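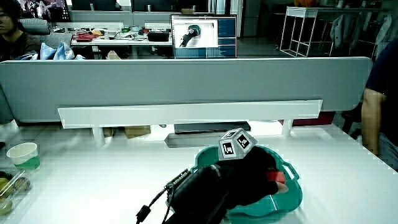
Saturday again, and I promised Hanne I would finally write down how we look after the hand-held grippers, mostly so she can stop getting it from me in pieces over lunch.

For anyone new to this blog, I spend my weeks at Stondance with a pair of grippers you hold in your hand and work yourself, so that a robot arm can learn from the motion later. They are bulky things and they get knocked about more than any arm I have ever looked after. An arm stays bolted down. A gripper gets picked up, put down, leaned on and carried to the kitchen by people who forgot they were holding it (Ketill, I am looking at you).

The part I fuss over most is the little white cube on top with the black square markers. Everything we know about where the gripper is in space comes from those markers, so a smudge or a lifted corner matters a great deal. I go over each face with a dry microfiber cloth in the morning and hold it up to the window to look for shine. If a marker is peeling I don't glue it back. I print a new set and do all the faces, then run the calibration again, and yes, that takes 20 minutes I would sooner spend on coffee.

Next comes the cable. We lost 2 of them in one month, both at the connector, and both times the gripper had been put down on its own plug. Prapai's fix was to leave a generous loop hanging beside the body so nothing pulls tight when you turn your wrist. It looks untidy and it has worked beautifully — I have stopped keeping spares in my bag.

After that I open and close the fingers slowly, listening for grit, and wipe down whatever the glove has been touching. Gloves shed a surprising amount of fluff! I used to check the screws every day too, but 800 cycles between checks seems to be plenty, and Hjalti keeps the tally in a notebook that is nicer than anything I own.

Last job is a short test with a tray or anything else with an edge to grip. I watch the position on the monitor while I move the gripper about, and if it jumps, it's back to the cube with the cloth.

In July we are supposed to get a new mount from Gundeler with a proper clip for the cable. I'll write about fitting it once I've had it apart.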